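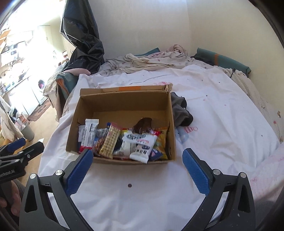

Vol. 3, No. 8 | August 2021

**Teltel pays for chores, one snack box at a time**

Teltel wants 900 home recordings by September, each made by a person working a pair of hand-held grippers. One task uses a cardboard box of snacks set on a bed. The firm says a robot arm will learn from the results. It has yet to show one doing so outside its own lab. "They have hours of people being good with their hands," said Duygu Özkan of Flirkness, a rival. "I'd like to see the arm." Teltel gave no date for a public test.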